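Makance floor-care cell

By Brynjólfsdóttir
2022-07-07
14 shares | 3 comments

The Makance floor-care cell is a two-armed robot station used for sweeping hard floors with ordinary household tools. It was first set up at Skostwood in November and is maintained under a service plan written by Vulow. The cell has no brush head of its own. One gripper holds a broom and the other a dustpan, both with long handles.

Setting up

The arms are bolted to a shared base and levelled before power is connected. Each gripper is then opened and closed 30 times without a load. The handles are fitted by hand with the arms in hold mode, broom first. Grip force is set separately on each side, as a thin handle turns more easily in the fingers than a thick one. The broom head is lowered until it meets the floor, and this height is stored as the zero point. The dustpan is set in the same way with its base flat.

Cables run along the outside of both arms. They need enough slack for the wrist to turn fully, but a loop that hangs too low can catch on a tool.

Maintenance

Finger pads are wiped after every shift and replaced after 200 hours. Joint bolts are checked for tightness every 400 hours. The zero point is stored again whenever a broom is changed, or if the head leaves a strip of dust behind it. Worn bristles are the most common cause of this fault at Skostwood, where a broom lasts 3 months. 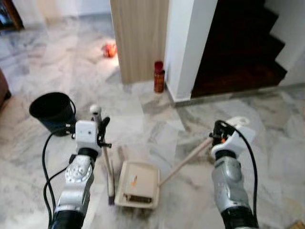
Can the finger pads be changed without removing the gripper?

They can be changed in place, provided the arm is in hold mode and the handle has been taken out first.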